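How much should I budget for hand-held grippers plus spares?
posted by van_loon_bench, 2024-03-17

I'm putting together a parts list for our little shop at Funoddale and I keep going back and forth. We want to record small sorting jobs, mostly O-rings and drawers, to train an arm we'd buy next January. Do I get one hand-held gripper or a pair? And does the table stuff deserve its own line in the budget?

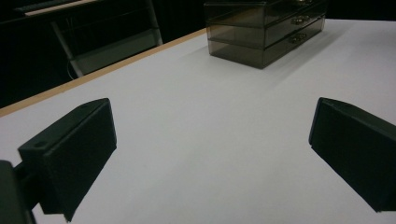
I've got 17 items on the sheet already and my boss wants it under 10. The Covadow quote includes a stand and I can't tell if that's padding.

grikosen_fan

Get the pair! I started with one and wound up ordering the second six weeks later, and paid shipping twice (ugh). Two hands is how people do this kind of job anyway. Put cables on the sheet too, plus something to keep them off your lap.

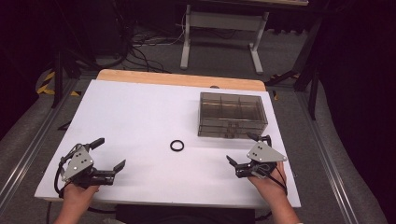 One gripper per hand, O-ring on the white board, storage box behind it.

As for the table, a plain white board on top of whatever you own is fine. Spend the money on spare fingers. I'd set aside about 20 percent for spares and wouldn't feel bad about it.

tapeandzipties

Depends what you want to do.

slowdrawer

Agree on the pair. I'd add that your props matter more than you'd think, so buy the drawer unit before you pick fingertips. Check the pulls! Chunky fingers and skinny little handles can be a pain, and a black ring lying flat is its own headache.
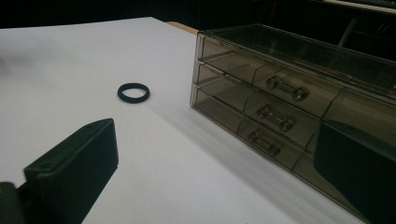
Black ring and smoky drawer unit, with a gripper finger at each side.

Props are cheap, so lump them into one line and you're closer to your 10. I'd ask Covadow to price the stand separately.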